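Search this site Enter keywords
Last updated: December 8, 2025
Reading time: 2 minutes

Gloss is the wrong default for worktops

By Godelieve Schouten

Most kitchen showrooms sell surface finish as a matter of taste. It is also a matter of optics, and the choice affects how a room works after dark.

A polished surface reflects light at the same angle at which it arrives. A matt one scatters it. Under small ceiling fittings, the first gives a few intense spots and the second a low, even brightness. Both may return the same amount of light overall – the difference lies in where it goes. 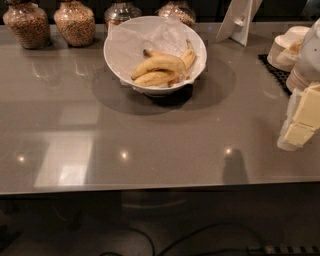

What the brochures measure

Plolla, whose range I specified for 13 flats in Cledalen, quotes a gloss value of 90 for its polished finish. The figure describes one angle under laboratory light. It says nothing about a person of average height chopping onions under a row of downlights.

Hemi Trevaskis, who fitted the kitchens, argues that gloss wipes down faster. I accept that for grease. Fine scratches are another matter, as they show first where the reflection is strongest.

What I would change

Suppliers should lend a sample at least 500 mm long, to be viewed at home with the lights on. A chip the size of a matchbox cannot show a reflection properly. Until that is normal practice, I will go on specifying matt.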